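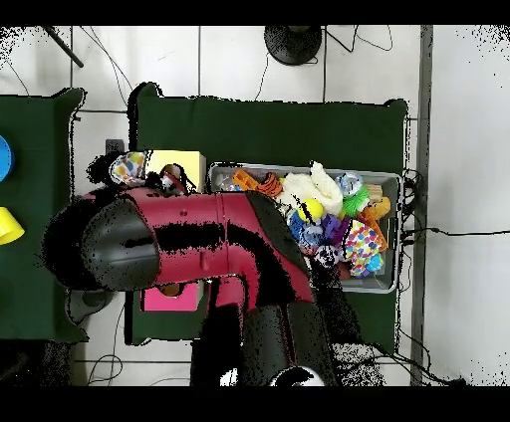

When the first robot arm went in at Landau, the people on the returns floor were told it would take over the sorting of mixed bins. Two years on, it sorts some of them. The people are still there, and what they do all day has changed more than most of them expected.

Landau handles returned and secondhand toys for a handful of retailers from a long low building in Brukenwood. Trucks come in at six in the morning, and whatever is on them gets tipped into gray bins: plush, balls, building pieces, parts of sets that lost their boxes long ago. Each item has to be picked up, looked at and put in the right place. Until the arms came, that was done entirely by hand, standing, in eight-hour shifts.

The job was dull and it was hard on the wrists. It was also simple to learn. A new hire could be useful by lunch on the first day, and the floor took on plenty of people who had never held a warehouse job. Experienced sorters worked from habit. They knew a bin by its weight and could talk to the next table while their hands kept going.

The software on the arms comes from Clikow, a small firm that started out in food packing. Toys turned out to be a harder problem. A carton of crackers has the same shape every time. A bin of returns holds hard balls next to soft fabric, with blocks wedged in between, and no two bins are alike. Spiky rubber is easy to grip. Clear plastic is difficult to see. Cloth folds over whatever lies beside it, so the arm reaches for one thing and comes up with two.

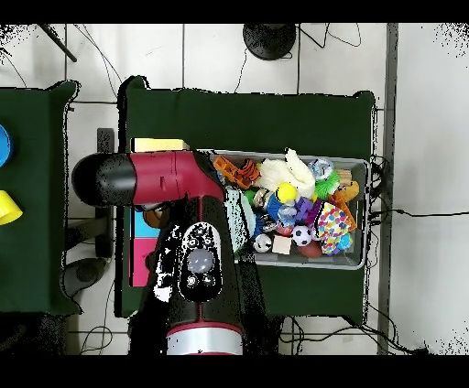 Much of the staff's time now goes into that kind of trouble. A sorter assigned to an arm sets out the bin, starts the run and watches. When a pick goes wrong, the sorter stops it, marks the item on a tablet and says what happened, choosing from a list that had four entries at the start and now runs to several screens. Clikow uses the notes to adjust the next version. In a busy stretch last March, the floor logged 188 stops in one shift, and the night crew had to clear the backlog by hand.

Workers are divided on the trade. Those with bad wrists and shoulders are mostly in favor. Others say the watching tires them out in a different way, and that the old work at least let the mind wander. Several mentioned the quiet. With the tables spaced out to make room for the arms, there is no one close enough to talk to.

Pay was the bigger argument. The company first treated arm duty as ordinary sorting, at the ordinary rate. The sorters said they were training a machine, and wanted that recognized. After a winter of meetings, Landau agreed to a one-time payment of $2000 for anyone who completed the training and stayed on arm duty for six months. The hourly rate did not move. Some took the money and stayed, and others went back to the manual tables as soon as the six months were up.

Van Acker, a larger sorting company across the river, went about it differently. It made arm operator a separate job with its own pay grade and hired for it from outside. The arms there were running sooner, but the new operators didn't know the goods, and the old sorters had no way into the better-paid work. Van Acker has since opened the grade to its own floor staff.

Landau's managers say no one has been let go because of the arms. That is true, as far as the records they shared go, though people who leave are not always replaced. New hires start at the manual tables and wait several months before they are considered for the arms — a longer road than it used to be to the standard job on the floor.

For now, the hand sorters are still faster on a mixed bin. The arm's advantage is that it can keep going through the break. At ten o'clock, when the manual tables empty out and the line forms at the coffee machine, one sorter stays behind to watch it, and takes a break twenty minutes after everyone else.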